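THR 214 - Comic Adaptation for the Stage
Handout 4: Moving a period figure into the present

Instructor: Soledad Bellamy
Lab sections: Dong-hyun Jeon, Halldóra Arnardóttir

Reading for this unit: the first two scenes of Vosten, in the course packet. Bring a printed copy.

1. Terms

Displacement comedy takes a figure with a fixed reputation (a ruler, a saint, a famous pair of lovers) and puts that figure in a time or place where the reputation has no use. The comedy comes from the gap between how the figure expects to be treated and how the others on stage treat him or her.

Carryover is whatever the figure brings along: speech, rank, manners, grudges. Friction is whatever in the new setting resists the carryover. A scene needs both. A king who speaks in verse to people who also speak in verse has carryover and no friction.

Anachronism is the single out-of-place item, such as a crown at a bus stop. It gets one laugh on entrance and rarely a second. Do not build a scene on it.

2. Setting

The script should name only the parts of the setting that the actors use. Student drafts tend to open with half a page of furniture. Cut it to one line and let the dialogue establish the rest. 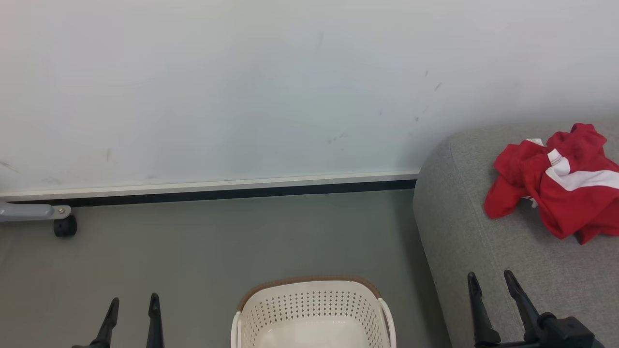 Stage directions for a modern interior have a particular problem in this form. The audience must accept the room as ordinary before the period figure enters, so the room cannot be funny by itself. Write it plain. A white wall with a few scuffs and the side of a sofa is enough for a full act, and a direction of that length leaves the designer free. If a mark on the wall matters to the plot, a character has to mention it; the back rows will not see it. The same applies to letters, labels and anything on a phone screen.

In Vosten, the exiled duke is given a rented room and treats it as a court. The script specifies a seat and a door. The duke assigns rank to both, and the landlady sits in the wrong one for most of scene two. Note that she never learns it was wrong.

3. Dialogue

Decide early how the figure speaks and keep it constant. There are two workable options:

(a) Full period register throughout. The modern characters adjust or fail to adjust. Suited to short plays, tiring past 40 minutes.

(b) Plain speech with period assumptions. The figure sounds like everyone else but expects to be obeyed. Harder to write and easier to sustain.

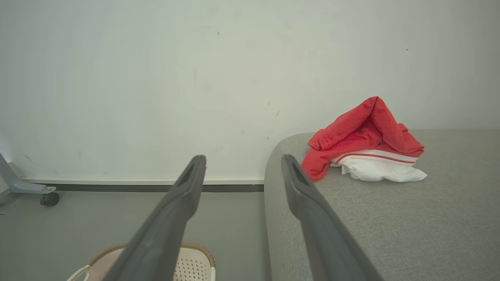 Mixing the two is allowed only when the change is motivated. In Isten, the prophet uses plain speech until contradicted, then switches to register (a) for a single line and returns. The switch happens twice in the play. A third would turn it into a tic.

Slang in the mouth of the period figure is the most common fault in submitted work. It reads as the author speaking. If the figure must use a modern word, have him use it correctly and with full seriousness.

4. The pair

Famous couples are a special case. Each partner supplies friction for the other, so the modern setting has less to do. The usual structure is to let one partner adapt and the other refuse. Grimshaw's notes on this (Nikau Grimshaw, packet, last section) call the adapting partner the translator. The translator should pay some cost for adapting by the end of the scene, otherwise the refusing partner is only scenery.

5. Exercise

Write a scene for one period figure and one modern character. Conditions:

- 300 words of dialogue, stage directions not counted
- 2 characters, both on stage from the first line
- one interior, described in a single sentence
- no explanation of how the figure arrived

State at the top which register you are using, (a) or (b). Upload to Plotinside before lab. Scenes will be read aloud in groups of 4 by someone other than the author - do not coach your reader.

Marks are given for consistency of register, use of friction, and economy of stage directions. Laughter in the room is not graded.

6. Performance

Section two will see the student production of Sala, directed by Faith Mohamedi, in September. Section one may attend if seats remain. While watching, record each point at which the queen's rank is ignored, and who ignores it. Handout 5 starts from these notes.

Revised 22/07/2025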